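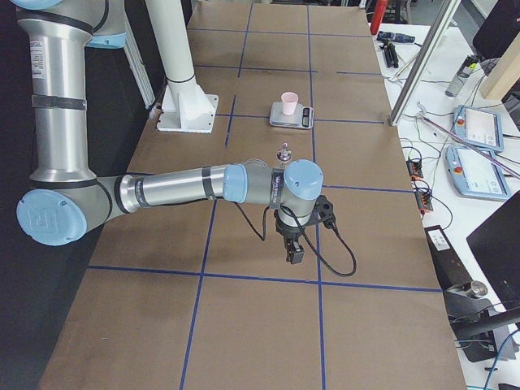 graststead_alto
Can I push back on the bit about tempo? I was at the same concert, up in the balcony, and the slow movement didn't drag for me at all. The hall at Graststead holds sound forever. If the conductor takes it any quicker, the inner parts just turn to soup.

secondfiddle
Well, I was downstairs, row F, and by the middle of it I was counting ceiling tiles. My stand partner's been playing that piece for years and she said the same on the drive home. I'm not knocking the orchestra, they sounded great in the Bovero overture! I just think he fell in love with the oboe solo and forgot there were strings waiting.

Posted Oct 21, 2019

pitpony
The oboe solo was the best thing all night, fight me.

graststead_alto
Agreed on the oboe. Also the Bovero was way too loud for an opener, my ears were ringing before we even got to the concerto.

lowbrass_lenient
Speaking as someone who sits in front of trombones for fun, it was not too loud. It's marked triple forte in the last two pages. What do you want them to do, mime it?

secondfiddle
Ha. OK, different question, did anybody else think the place looked thin? I heard they sold 600 seats out of 2,000 and I can believe it. Kind of sad for a program that good (and a guest conductor who came all that way).

pitpony
I heard 400 for the first night, so 600 is an improvement I guess. The tickets cost too much. I'd have brought my kids if there was a family price.

lowbrass_lenient
I don't think it's the price. They put an unknown overture and a modern concerto on the poster in big letters and the symphony in tiny ones. My neighbors would've come for the symphony, they had no idea it was on.

graststead_alto
Going back to the tempo thing, I dug out the Levine edition and the metronome mark is slower than I remembered. So he was pretty close to what's printed.

secondfiddle
The Levine marks are the editor's, though, they're in brackets. My old Gosselin score has nothing there except "andante," and that was no andante. I'll give him the finale, that was terrific.

pitpony
Is he back in December for the choral thing? I've got a spare for the balcony if anyone wants it, message me.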